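Module 4, Skin Conditions in School-age Children
Handout 3: Scabies
Revised 9/4/20. Replaces the November version.

Read before the seminar. Sections 2 and 5 will be assumed. Drug doses are not covered in this module; use the local formulary.

## 1. Cause and spread

Scabies is an infestation of the skin by the mite *Sarcoptes scabiei* var. *hominis*. The adult female burrows into the outer layer of the skin and lays two or three eggs a day. Larvae hatch after three to four days, leave the burrow and mature on the skin surface. In ordinary scabies a person carries few mites, typically 10 to 15 adult females.

Spread is by prolonged skin contact. Sharing a bed, holding hands and carrying a small child are the usual routes. A handshake is usually too short. Spread by clothing and bedding is uncommon in ordinary scabies but matters in the crusted form, in which a person may carry thousands of mites.

Symptoms are an allergic response to the mite, its eggs and its droppings. This accounts for the delay:

| Situation | Time from contact to itch |
|---|---|
| First infestation | Four to six weeks |
| Repeat infestation | One to four days |

A person in the first row can pass on mites throughout the period without itching.

## 2. Recognition

Itch is the leading symptom and is worse at night. The rash consists of small red papules, often scratched. Burrows are short, fine, wavy lines, and are not always found.

Usual sites in older children:

- finger webs and sides of the fingers
- fronts of the wrists
- armpits, waist and buttocks
- genital area

In infants the palms, soles, face and scalp may also be affected. Infants may present with poor feeding or broken sleep before any rash is noticed. On darker skin the redness may be hard to see, and the papules should be felt for as well as looked for.

Conditions commonly confused with scabies: atopic eczema, insect bites, papular urticaria, impetigo. Note that impetigo and scabies may be present together, and that steroid cream given for supposed eczema can mask the signs.

## 3. Worked data: the Kesero survey

The figures below are used in the seminar. A skin check was carried out on 1,000 children enrolled in primary schools in the Kesero district.

- Children with scabies: 57
- Of these, with secondary bacterial infection: 13
- Of these, with at least one household contact reporting itch: 27

Prevalence is 57 / 1,000, or 5.7 per cent. The proportion with secondary infection is 13 / 57, or 22.8 per cent. The proportion with an itching contact is 27 / 57, or 47.4 per cent.

The last figure must not be read as the proportion of households with a second case. Contacts were asked about itch and were not examined. See the delay given in section 1.

The Flostura schools were surveyed separately with a different case definition. The two sets should not be pooled.

## 4. Clothing, bedding and rooms

Away from the skin the mite normally survives for two to three days at room temperature. It cannot jump or fly. Fabric used in the three days before treatment is dealt with on the day of the first application:

1. Machine wash bedding, towels, nightwear and worn clothing at 60 °C.
2. Tumble dry on a hot setting where the fabric allows.
3. Seal anything that cannot be washed hot in a plastic bag for at least three days. A longer period is advised in crusted scabies. 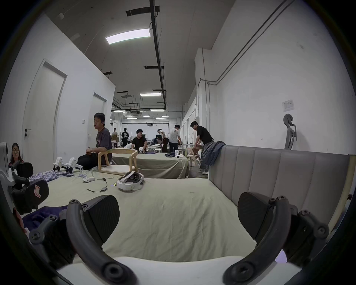
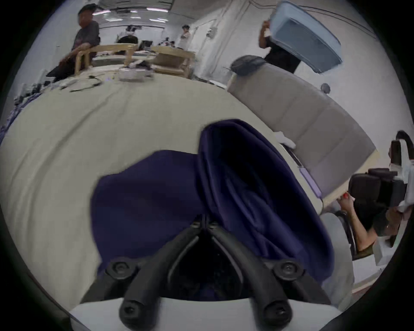 *Fig. 2. Fabric items indoors. First picture: on a bed. Second picture: on a table.*

Insecticide sprays for rooms and furniture are not recommended. Ordinary vacuuming is sufficient in ordinary scabies. Clothing that has been stored unworn for longer than the survival period needs no treatment.

## 5. Treatment

First-line treatment in most settings is permethrin 5 per cent cream. It is applied to clean, cool, dry skin and left for 8 to 12 hours, then washed off. The application is repeated after seven days. Attention is needed at the finger webs, under the nails and behind the ears. If the hands are washed during the period, the cream is reapplied to them. Children under two months are referred.

All household members and other close contacts are treated on the same day, with or without symptoms. Staggered treatment is a common cause of apparent failure.

Itch may continue for two to four weeks after successful treatment. Persisting itch alone is therefore weak evidence of failure. New burrows or new papules after that interval call for re-examination.

## 6. School

A child may return after the first application has been completed. Exclusion for the whole course is not required. Two or more linked cases in one class should be reported to the local health protection team.

## 7. Preparation for the seminar

- Recalculate the three Kesero figures using a denominator of your own choosing and state what each one means.
- Read the Inditz case notes, pages 2 to 6. The Dương notes are optional.
- Draft a letter to parents of no more than one side. Avoid the words "outbreak" and "infested".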